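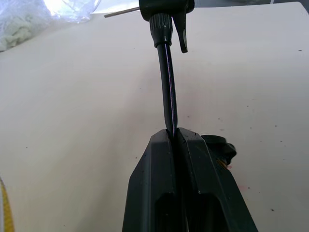

*Fig. 1. Tête de pulvérisateur tenue par son tube plongeur, vue depuis la caméra du poignet.*

## Séance 4 : constituer un jeu de démonstrations

Rappel de la séance précédente : un modèle appris par imitation reproduit ce qu'on lui montre, y compris les hésitations, les détours et la manie de l'opérateur d'approcher toujours par la gauche. On va donc parler de ce qu'on lui montre.

### 4.1 L'objet ingrat

Regardez la fig. 1. Le tube est fin, noir, brillant, légèrement courbe, et il est pincé entre deux doigts noirs. La gâchette part d'un côté, une tige métallique de l'autre. Tout ce qui aide d'ordinaire à segmenter une image (contraste, symétrie, bords francs) a pris sa journée. Les cubes en mousse du TP 1 étaient une politesse.

Trois questions à se poser avant d'enregistrer :

- Où est le point de prise, et deux opérateurs le placeraient-ils au même endroit ?
- Que voit encore la caméra du poignet une fois les doigts fermés ?
- À quel moment l'épisode est-il terminé ? « Quand ça a l'air bien » n'est pas un critère.

### 4.2 Combien d'épisodes ?

Pour le projet Plaklow, chaque binôme enregistre 50 démonstrations. Mises en commun avec celles des promotions passées, elles portent le corpus à plus de 2 000 épisodes, dont une part non négligeable montre un bras qui réfléchit. Gregor Lennox, qui encadre les TP, appelle cela « la période contemplative ». Coupez les temps morts au début et à la fin, jamais au milieu : une pause avant la fermeture des doigts peut porter une information.

### 4.3 Varier, mais quoi ?

Variez la pose initiale de l'objet, son orientation et l'éclairage. Ne variez pas la consigne en cours de série.

Quant au fond, laissez-le vivre. Sur la fig. 1, on distingue un sac plastique transparent dans un coin, une trace rosâtre et quelques poussières sur la table claire. Un modèle qui n'a connu que des tables immaculées prendra la première miette venue pour un événement.

### 4.4 Étiquetage

Chaque épisode reçoit un statut : `réussi`, `échoué`, `à revoir`. Le troisième n'est pas un lieu de villégiature ; au-delà de 8 épisodes « à revoir » par binôme, je vous les renvoie tous. Gardez les échecs, dans un dossier séparé. Ils serviront à la séance 6, quand on entraînera un détecteur de réussite.

Le champ `commentaire` est libre. « Bof » a été saisi assez souvent pour former une classe à part entière. Préférez « glissement du tube » ou « prise trop basse ».

### Pour jeudi

1. Lire le protocole Fahy, annexe comprise.
2. Rejouer cinq épisodes d'un autre binôme et noter vos désaccords sur le statut.
3. Déposer vos fichiers sur Nirnia avant 18 h. Le serveur ferme à l'heure, lui.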